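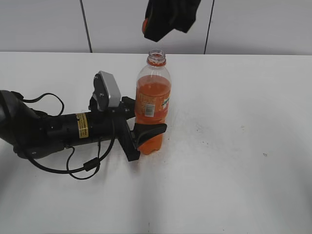 When do the new rules on drink bottles in Stotberg take effect?
They apply to bottles filled in September or later; stock filled before that month may be sold until it runs out.

Stotberg revises deposit rules for small drink bottles

February 2021

The Stotberg district council has approved a revision of its deposit ordinance that brings fruit juices, nectars and flavored milk into the existing return system. Until now the deposit has covered only water, beer and carbonated soft drinks. Still drinks containing juice were left out when the ordinance was first written, on the grounds that most were then sold in cartons.

The revised text covers single-use plastic bottles with a capacity between 200 and 400 milliliters. Larger bottles remain under the older schedule, which is due for separate review. Cartons, pouches and glass are not affected. The size limit refers to the nominal volume printed on the label, and the council rejected a proposal to use brimful capacity instead.

Under the new schedule, each bottle must carry the deposit mark on the label or on the body of the bottle. A mark on the cap does not count. The barcode must be registered with the district clearing office before the product is placed on sale. Importers have the same duties as local fillers, and where a product is brought in by more than one importer, each must register separately.

Retailers with a sales area of more than 100 square meters must accept all bottles covered by the schedule, including brands they do not stock. Smaller shops need only take back brands they sell. Bottles have to be empty and must have a readable barcode. Crushed bottles may be refused at the machine but must be accepted at a staffed counter if the barcode can be entered by hand.

Two fillers supply most of the juice sold in the district. Sommont, which bottles at its plant on the river road, said it would change its labels during the summer production break and expected no interruption in supply. Magaña, which imports citrus drinks, asked for a longer transition period for products with a slow turnover. The council did not extend the period, but it did drop the original sell-off deadline – a change that meets part of the request.

The clearing office will receive returned bottles at 52 collection points, most of them already in use for water and soft drinks. Baled material is currently sent to the sorting plant at Drerkasia. The plant separates clear from colored plastic and removes full-length sleeves, which interfere with optical sorting. Fillers using such sleeves will pay a higher handling fee from the second year of the scheme.

The fee table will be published with the final text of the ordinance. Registration of barcodes opens once the table is in force, and applications are handled in order of receipt. Fillers already registered for other drinks keep their account number but must submit a separate form for each new container size.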